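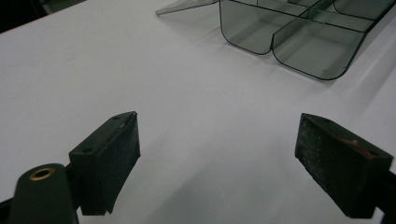
Compartment boxes with lids: worth it?

Greltent
Posted September 9, 2026
Sorting out my beads and odd screws. I like a see-through box with a hinged lid and little compartments, as I never label anything. My other half says jam jars. Views?

Kamis
Jam jars are for jam. Get the box. Mine's on its third house move and the lid still shuts if you speak to it nicely.

zavdale68
Disagree. One drop and you own a single large compartment of mixed everything. I spent most of March picking seed beads out of a rug.
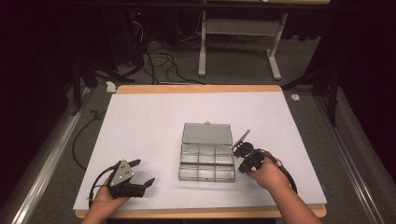
Jars break too, I grant you, but at least they break one colour at a time.

Kamis
Did you do the latch up?

zavdale68
I did the latch up in spirit.

Ro-un Yang
Look at the corners before the lid. Curved ones let you slide small bits up with a finger. Square ones keep them for good.

Greltent
Hadn't thought of corners. How many compartments for around 600 beads?

Kamis
One more than you buy.

zavdale68
Jars. Last word from me.

Kamis
You said that in the drawer divider thread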